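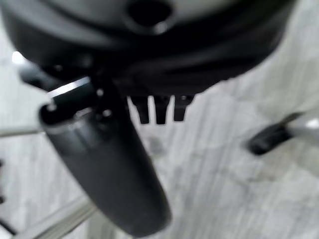

Jeltik

Posted in: Break Rooms and Small Shops
1,925 views

Members are asked to advise on the stocking of a self-service snack corner. Our office has approved a gray shelving unit and a stainless steel table. I propose that chips and drinks share the shelves and that the table be kept for sorting new stock. Deliveries arrive in October.

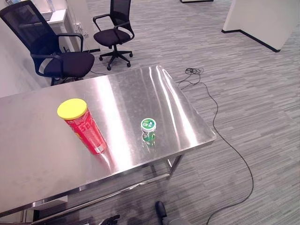

Fimwood
I must disagree with the use of steel for sorting. It shows every fingerprint and requires a wipe after each delivery. A laminate top would serve the office better.

Drakos
Our site has used steel for 2 years without complaint. Please refer to the cleaning notes in the Ovow handbook, page 478.

Fimwood
The notes are known to me. My objection stands. 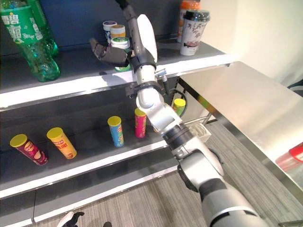 Jeltik
Thank you both. The table will remain, as the purchase has been approved. My main concern is the shelf plan. Small jars should be kept together, and I am satisfied with the three round containers grouped on the upper shelf. Chip canisters belong on the lower shelf with space between them, although the one at the far left is leaning and should be set upright. Further comments on drinks are welcome.

Drakos
Drinks should go on the lower shelf, as they are heavier.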